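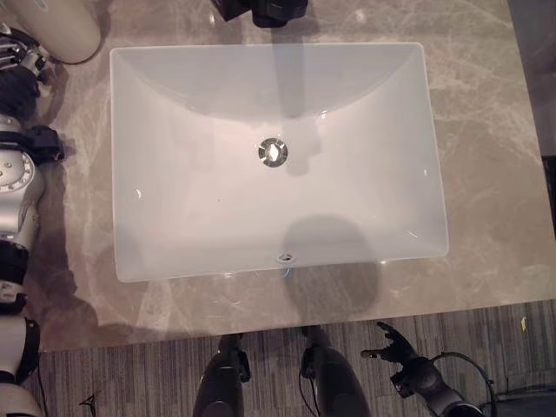 Carmela Collado asked if the bathroom package can be bought without the vanity, because her building already has a test bath and she's not paying for marble twice. Yes. Line item 4 on the quote form, strike it, initial it. Price drops, lead time drops too.

# Jindia Bath Tidy Package: what you're buying

Updated Thursday, March 9, 2023. Old price sheet is dead, please stop sending it round.

Humanoid unit, two arms, multi-fingered hands, set up for countertop work at a vanity. Cups, tubes, brushes, small stuff near a sink. Not for scrubbing. Not for mopping. Ask Gunhild Eskildsen about the wet-room version, different contract.

**In the base price**

- unit with both hands fitted
- charger and one spare battery
- Grisach control station, desktop size
- vanity, sink and faucet (can be struck, see top)
- 2 days on site for setup
- 18 months parts cover, hands included

**Not in the base price**

- freight
- third hand as a spare. Get one. Seriously, put it in the first order, because a hand bought alone later ships from the slow warehouse
- floor work, power, network drops
- operator training past the setup days

## Lead time

15 weeks from signed PO. With the vanity struck, less, but we won't put a number on it untill stock is confirmed. Orders landing in August wait for the plant to reopen. 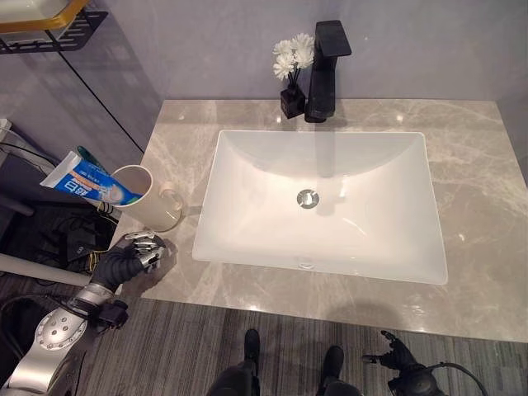

Payment is half at order, half at acceptance. Acceptance means your people run your own task list on your own counter, with your own products, and sign. Don't let purchasing sign at delivery. Happened once, took forever to unpick.

## Room planning

Counter height matters more than counter material. Send us a drawing with the height, the overhang, and where the faucet sits. Leave standing room in front, plus a way for the cables to get out that isn't the walkway. Shelf and towel bar positions too if you want those in reach later. Retrofits cost more than holes drilled on day one.

Mirrors: tell us if there's one. Some sites want it covered for the first runs, some don't care. Saturnino Quintana has the checklist.

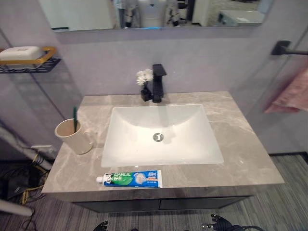 *Toothpaste along the front edge, toothbrush in the cup.*

## Running costs to budget

Consumables are small. Finger covers, cable ties, whatever toiletries you go through. Service visits are the real number. Plan on 84 hours of operator time before the unit is earning anything, and put it under labor, not equipment, or finance will bounce it.

Rental: possible through Mazandarani, minimum one quarter, no vanity included. Rental fees don't count toward purchase any more, that offer ended.

## Quotes

Clenthorpe sales desk, attention Amparo Echevarría. Include site adress, counter drawing, loading dock yes/no, and which line items you're striking. Quotes with no drawing go to the bottom of the pile.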